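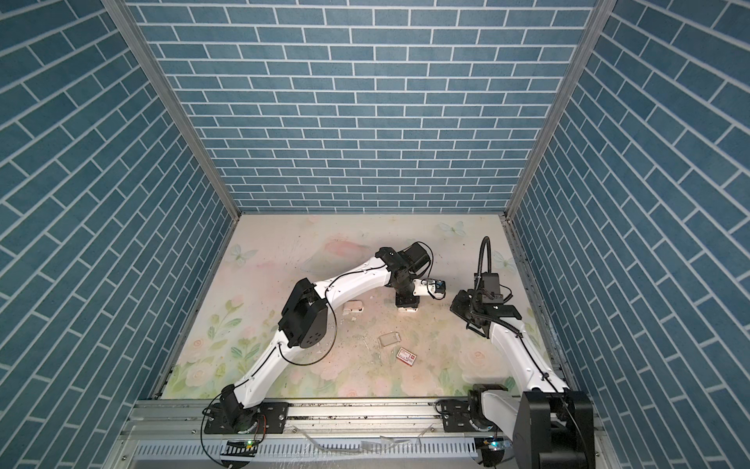 Werkstattbuch, Fahrradwerkstatt und Prüfraum
Eintrag Oktober, begonnen 7 Uhr

Betreff: Knarzgeräusch am Stahlrahmen Rothe, Rahmennummer endet auf 231

Der Rahmen wurde zum zweiten Mal angenommen. Die Beanstandung lautet unverändert: Knarzen unter Last, vorwiegend im Wiegetritt, einmal je Kurbelumdrehung, rechts deutlicher als links. Beim ersten Aufenthalt war das Innenlager ausgebaut, gereinigt und mit frischem Fett wieder eingesetzt worden. Die Niederlassung Binbridge vermerkt auf dem Begleitschein, das Geräusch sei nach einer längeren Ausfahrt im Regen wieder aufgetreten. Die damals eingetragene Ursache (trockenes Gewinde im Tretlagergehäuse) ist damit nicht haltbar und wird im alten Eintrag mit Verweis auf diesen hier gestrichen.

Zustand bei Annahme: Lack in Ordnung, kleine Abplatzung an der Unterseite der Kettenstrebe rechts, vermutlich Kettenschlag. Kette im letzten Drittel der zulässigen Längung. Sattelstütze 27,2, Auszug mit Klebeband markiert. Laufräder gehören laut Schein nicht zur Erstausstattung. Pedale sind gesondert zu betrachten, siehe unten.

Vorgehen

Es wird diesmal streng nach Ausschluss gearbeitet, eine Änderung je Probefahrt. Beim ersten Aufenthalt sind an einem Nachmittag Innenlager, Kettenblattschrauben und Sattelklemmung gemeinsam bearbeitet worden. Das Geräusch war danach fort, und es ließ sich nicht mehr feststellen, welche der Maßnahmen gewirkt hatte. Dieser Fehler soll sich nicht wiederholen. Die Kolleginnen und Kollegen werden gebeten, am Rahmen nichts nachzuziehen, auch wenn etwas locker erscheint, sondern es in die Liste am Montageständer einzutragen.

Probefahrt 1, unverändert: Geräusch auf der Rampe hinter der Halle sofort reproduzierbar. Im Sitzen schwach, im Stehen deutlich. Auf der Geraden mit niedriger Trittfrequenz und großem Gang ebenfalls hörbar. Freihändig im Stehen nicht geprüft.

Probefahrt 2, anderer Satz Pedale (Werkstattpedale, Plattform): unverändert. Die Pedale des Kunden scheiden als Ursache aus. Das Gewinde der rechten Kurbel wurde bei dieser Gelegenheit besichtigt, kein Befund. Gefettet wurde es ausdrücklich noch nicht.

Probefahrt 3, Sattelstütze gezogen, Rahmen im Stehen gefahren: unverändert. Sattel, Stütze und Klemmung scheiden aus. Das hätte auch ohne Fahrt angenommen werden dürfen, wurde aber beim letzten Mal ebenfalls angenommen und nicht geprüft.

Probefahrt 4, anderes Hinterrad aus dem Bestand, eigener Schnellspanner: Geräusch fort. Wiederholung auf derselben Rampe, weiterhin fort. Danach Rückbau auf das Hinterrad des Kunden, Geräusch wieder vorhanden.

Damit ist die Quelle auf Hinterrad, Spanner und Ausfallenden eingegrenzt. Das Innenlager war an der Sache offenbar unbeteiligt. Dass die Beanstandung nach der ersten Reparatur eine Zeit lang ausblieb, erklärt sich zwanglos daraus, dass das Hinterrad für die Arbeit am Tretlager ausgebaut und neu eingespannt worden war.

Nachtrag 11 Uhr

Weitere Aufteilung: Kundenrad mit Werkstattspanner gefahren. Geräusch fort. Werkstattrad mit Kundenspanner gefahren. Geräusch schwach vorhanden, bei kräftigem Antritt deutlich. Der Spanner ist also der wesentliche Teil, das Kundenrad trägt möglicherweise etwas bei.

Der Spanner ist ein Modell mit außenliegendem Exzenter von Tekholm. Der Hebel schließt mit spürbar ungleichmäßigem Widerstand. Die Kunststoffscheibe unter dem Exzenter ist einseitig eingelaufen. Die Rändelung der Gegenmutter ist flach, im Ausfallende rechts findet sich ein blank geriebener Halbkreis ohne erkennbaren Abdruck der Rändelung. Die Klemmung hat also gearbeitet. Ob sie von Anfang an zu gering war oder erst durch den Verschleiß der Scheibe nachgelassen hat, lässt sich am ausgebauten Teil nicht mehr unterscheiden.

Hinweis für die Annahme: Ein derart eingelaufener Spanner ist nicht nur ein Geräuschthema. Bei waagerechten Ausfallenden, wie sie dieser Rahmen besitzt, kann das Rad unter Last nach vorn wandern und am Reifen anlaufen. Der Kunde ist bei der Abholung mündlich darauf hinzuweisen, der Hinweis ist auf dem Schein zu vermerken.

Ausfallenden

Beide Ausfallenden wurden mit der Lehre geprüft. Abweichung der Parallelität innerhalb der Werkstattvorgabe, kein Richten erforderlich. Die Klemmflächen innen und außen wurden mit Entfetter gereinigt. Rechts außen stand ein schmaler Lackwulst, der mit dem Schaber abgetragen wurde. Die freigelegte Stelle wurde dünn mit Wachs geschützt. Kein Fett auf die Klemmflächen, auch nicht aus Gewohnheit.

Schaltauge fest mit dem Ausfallende verbunden, also nicht als Geräuschquelle zu behandeln. Bei neueren Rahmen mit geschraubtem Auge ist dieser Punkt dagegen vor allem anderen zu prüfen. Die Reihenfolge im Aushang ist in dieser Hinsicht veraltet, siehe unten.

Hinterrad

Nabenlager ohne Spiel, Lauf etwas rau, aber gleichmäßig. Die Kassette saß fest, der Abschlussring wurde dennoch gelöst, die Ritzel abgenommen und der Freilaufkörper gereinigt. Leichte Kerben der Einzelritzel im Freilaufkörper, mit der Schlüsselfeile geglättet. Speichenspannung rechts gleichmäßig, links zwei Speichen deutlich weicher als ihre Nachbarn. Beide nachgespannt, Rad zentriert, Kreuzungspunkte mit einem Tropfen Öl versehen. Die Arbeiten am Hinterrad wurden erst nach Abschluss der Spannerprüfung begonnen, die Reihenfolge bleibt also nachvollziehbar.

Probefahrt nach Überholung, Kundenrad, Kundenspanner: Geräusch weiterhin vorhanden. Damit ist die Überholung des Rades als alleinige Abhilfe ausgeschlossen und der Spanner bestätigt.

Probefahrt mit neuem Spanner, innenliegender Exzenter, Stahlachse: kein Geräusch. Dreimal wiederholt, einmal davon nach absichtlichem Aus- und Einbau des Rades. Kein Geräusch.

Nachtrag 15 Uhr

Regenprobe. Da die Beanstandung nach einer Fahrt im Regen gemeldet wurde, ist der Hinterbau mit der Gießkanne benetzt und der Rahmen erneut auf der Rampe gefahren worden. Kein Geräusch. Eine Gießkanne ersetzt keine lange Ausfahrt auf nasser Straße. Der Befund wird daher als vorläufig geführt, bis eine Rückmeldung aus Binbridge vorliegt.

Die Kette wurde auf Wunsch der Niederlassung nicht ersetzt. Empfehlung auf dem Schein: Wechsel zum Saisonende, bis dahin beobachten. Die Kassette kann voraussichtlich weiterverwendet werden, sofern der Kettenwechsel nicht verschleppt wird.

Die Kettenblattschrauben wurden zum Abschluss mit dem Drehmomentschlüssel kontrolliert. Alle im Sollbereich. Das Innenlager wurde nicht geöffnet. Die Pedalgewinde wurden bei der Endmontage gefettet.

Material

1 Schnellspanner hinten, Stahlachse, aus Bestand Sorkthorpe. Entfetter, Wachs, Fett in Kleinmengen, nicht berechnet. Der alte Spanner verbleibt mit Anhänger 231 im Fach für Anschauungsteile. Er ist nicht wieder einzubauen, auch nicht vorübergehend und auch nicht an einem Werkstattrad.

Arbeitszeit wird nur für die Prüfung am Hinterbau und den Austausch angesetzt. Die Arbeit am Innenlager vom ersten Aufenthalt ist nach Auffassung der Werkstatt gutzuschreiben. Die Entscheidung liegt bei der Niederlassung.

Änderung des Aushangs "Geräusche am Antrieb"

Der Aushang nennt das Innenlager bislang an erster Stelle. Vorgeschlagen wird folgende Reihenfolge, jeweils mit Probefahrt dazwischen: Pedale tauschen. Im Stehen ohne Stütze fahren. Schnellspanner tauschen. Hinterrad tauschen. Schaltauge, soweit geschraubt. Kettenblattschrauben. Erst danach Innenlager. Die ersten vier Schritte benötigen kein Spezialwerkzeug und sind ohne Eingriff in gefügte Teile umkehrbar.

Steuersatz und Vorbau fehlen in dieser Aufstellung. Geräusche von dort treten meist auch beim Ziehen am Lenker im Stand auf und sollten auf einem gesonderten Blatt behandelt werden. Ein Entwurf liegt noch nicht vor.

Offene Punkte

Rückmeldung Binbridge nach der ersten längeren Fahrt bei Nässe abwarten.

Bestand in Sorkthorpe auf weitere Spanner derselben Bauart durchsehen, insbesondere an den Leihrädern. Scheibe unter dem Exzenter prüfen, eingelaufene Teile aussortieren.

Klären, ob Tekholm die Kunststoffscheibe einzeln liefert. Falls ja, für Vorderräder gegebenenfalls weiterverwenden, für waagerechte Ausfallenden hinten nicht mehr.

Schwergängiger Ratschenkopf am kleinen Drehmomentschlüssel, bei der nächsten Sendung zur Kalibrierung mitgeben. Bis dahin den Schlüssel aus dem oberen Fach benutzen.

Rahmen steht abholbereit am Haken 7, Luftdruck vor der Übergabe prüfen.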